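Two Desks and One Blue Lamp: An Evening Table with Gumaro Aguirre

By the Grilholm newsletter desk, 2018-02-23 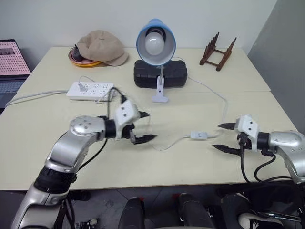
How the table came together

Gumaro Aguirre makes coffee before he'll talk about anything, and he makes it slowly, so by the time we get around to the desks I already know about his knees, his sister's new porch and the seed catalogs he has been reading since New Year's. He repairs clocks and small radios, and has done so for 16 years, most of them at a kitchen counter where everything had to be cleared away by supper.

"My wife was a saint about it," he says, "but you can only find so many tiny screws in the butter dish before somebody says something, and she finally said something!"

What she said led to the pair of cream-colored desks he works at now, one pushed up behind the other to make a single wide top. They came from the Stekdale office clearance, where he paid 40 dollars for the two and borrowed a neighbor's truck to get them home. He had planned to set them side by side along the wall, the way any sensible person would (his words), and then he tried them front to back just to see, and that was the end of the wall idea.

"I like depth," he tells me. "Everybody wants a long bench. I want to push a thing away from me and still have it on the table. The back desk is for what I'm thinking about and the front desk is for what I'm doing."

You can still see the faint line where the two meet. He spent a whole afternoon with folded cardboard under the feet, getting the tops level, and he runs a fingernail along the join now and then to check that neither one has sunk. I ask whether small parts get lost in there. "Oh, sure," he says cheerfully. "I put a strip of tape over it when I'm working on a watch. Then I forget and leave the tape on for a month."

A word about the lamp

The lamp lives on the back desk, and it's the one bright thing he allows himself, with a cone of a shade in a really cheerful blue. He found it at Grabowska, the secondhand store by the bus station, for 7 dollars, and he talks about it the way some people talk about a dog.

"I didn't need blue. There was a gray one next to it, perfectly good. But I'm going to look at this thing every night, so why not?"

He is particular about the switch, too, the little white one that sits on the cord. He keeps it well forward on the table, where he can find it without reaching past whatever he has open, and he has no patience for lamps with the button up by the bulb. The cord itself he leaves lying across the top. His daughter bought him a packet of clips from Kistasano last April to tidy it along the edge, and they are in a drawer, still in the packet. He asks me not to print that, then laughs and says to go ahead, she knows.

Before I leave I ask what he'd change. He thinks about it through most of a second cup. A stool with a back, maybe, and a shallow tray for the screws. Then he gets to telling me about a mantel clock that came in last week from a lady out past the creamery, and I put my coat back down on the chair.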